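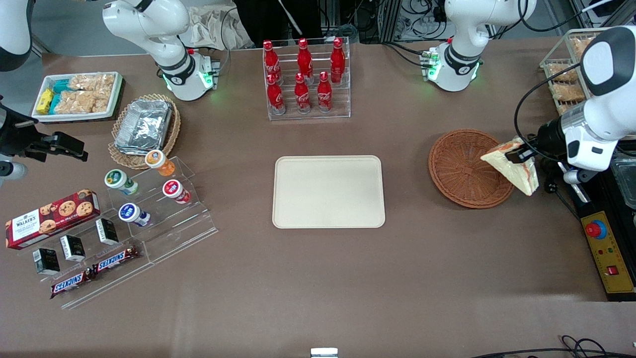 Re: [whitlock-manip] Vinska fingers on soft food?

From: Carol Pilkington
To: whitlock-manip list

Chelsea Dawber wrote:

> Has anyone run the Vinska fingers on anything squashier than
> a snack bar? We have the Fleltach pair on both arms and they are
> lovely on bottles, but bread comes out with a waist. I've turned
> the force down as far as the controller will let me and then it
> drops things on the way over. Also wondering if people set one
> grip for the whole table or one per item. Ours is one for
> everything at the moment, which I suspect is half the trouble.
>
> Chelsea

Hi Chelsea, hi all,

Yes! We've had the Vinska set on since the start of May and I've been itching to write about it. The triangular sandwich into the round wicker basket is my favorite test now, and I'd throw it at any gripper before anything else. You find out very quickly what your closing speed is like when there's filling involved.

I did 127 sandwich picks with each set, same start pose, same basket. Fleltach left a dent I could see in most of them, same as yours. Vinska left a dent in a few, nearly all from the first morning when I was still closing at full speed. Slowing down the last bit of travel helped more than anything I did to the force. If you only try one thing, try that – on the Zallik controller it's under approach, not under grip, and it took me far too long to find it.

On your other question, one per item, definitely. I have three so far:

soft: sandwiches, slow close, low force
bar: Snickers and the wrapped crispy bars, medium everything
bottle: Coke and the little yogurt drinks, firm

The yogurt drinks may need their own. They're fine coming off the top step of the acrylic stand, but on the lower steps my fingers want to bump the step behind, so I come in at a slant. Coke bottles are easy from the front row of the rack. For the back row I go straight down on the cap.

Things I haven't sorted out: the wrist cable on the left arm gets tight if I turn past 90 degrees over the basket, so I've limited the joint for now and some placements look pretty awkward. And the Walker's box is too wide to grab flat, so it has to be taken by a short side. Has anyone made longer pads for these? I'd love to see a drawing.

I can post my Zallik settings file if people want it. It's short, and the comments are mostly me talking to myself, but the numbers are good.

Chelsea, which firmware are you on? I'm on 1011 and the slow close setting wasn't there before it.

Carol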